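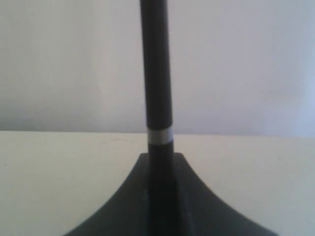
Black rod and flared base on a white tabletop, with the narrow metallic band between the upper and lower sections.

Print this release | E-mail this release

Jodance presents Lullevach, a black table stand for small rooms

Multby, December – The furniture maker Jodance has today presented Lullevach, a slim stand for desks, side tables and shop counters. The stand carries a lamp, a small sign or a reading shelf, and it is the first product which the company has developed completely in its workshop at Multby. It goes on sale this month in the Jodance showroom and in 34 partner shops.

The idea for Lullevach came from the customers. Last year Jodance asked 1,160 households how they use their tables at home. Many of them answered that the same table must serve for working, eating and homework in one day, and that the things standing on it are too wide or too heavy to be moved each time. A large number also wrote that they do not want one more bright colour in the room.

For this reason the design team decided for one upright rod and one base, both in black. The base is small and flat at the top, where the rod goes in, and then becomes much wider towards the table in two soft curves. The finish is matt, so that the stand stays quiet on a light surface. The only bright part is a narrow silver-coloured band around the rod, a little above the base.

The band also has a practical task. It marks the place where the upper section is joined with the short lower section. When the stand must be put away or carried to another room, the upper section is turned and lifted out at this point, and no tool is needed. The two parts then fit in a drawer or on a normal bookshelf.

Jodance tested the stand for 11 weeks in homes, in two school libraries and at the reception of a dental practice. After the first weeks the base was made wider, as several families had reported that it moved when a child leaned on the table. The families received the new base for the second half of the test and the complaint was not repeated. One of the libraries has since ordered the stand for all its reading places.

The form of the base was developed together with the design office Quispe, which has worked with Jodance on seating before. Quispe made the first models in cardboard and later in clay. The choice between a straight cone and a curved shape was open for a long time. In the end the curved shape was taken – it leaves more free space for the hands near the rod, for example when a cup or a notebook is placed close to it.

The first series has 700 pieces. Each piece is checked by hand before packing, and the customer receives it with a short printed leaflet, a soft cloth for cleaning and a spare ring of felt for the underside. Jodance recommends to clean the stand with the dry cloth only. Strong cleaning liquids can leave light marks on a matt surface and should not be used.

Attachments for Lullevach are sold separately. At the start there is a lamp holder, a clip for signs and cards, and a small shelf for a book or a tablet. A longer upper section for use on the floor beside a bed or an armchair is in preparation and will be shown in spring. All attachments will also fit the stands of the first series, so early customers do not have to buy a new base.

Shops which wish to offer Lullevach can ask for a sample stand and a price list from the trade desk in Multby. The sample may be kept for one month and must be returned in its original box. Private customers can see the stand in the showroom during the normal opening hours.

About Jodance
Jodance makes small furniture and table accessories for homes, libraries and offices. The workshop, the store and the showroom are all in Multby. Repairs are accepted for every product which the company has made, also when it is no longer in the catalogue.

Recent releases
Jodance showroom in Multby opens longer in December
New felt colours for the Jodance desk tray
Quispe and Jodance continue their work on stacking stools
Repair service now also for older side tables

Press contact: Jodance press desk, Multby | © Jodance. Text free for editorial use. | Back to top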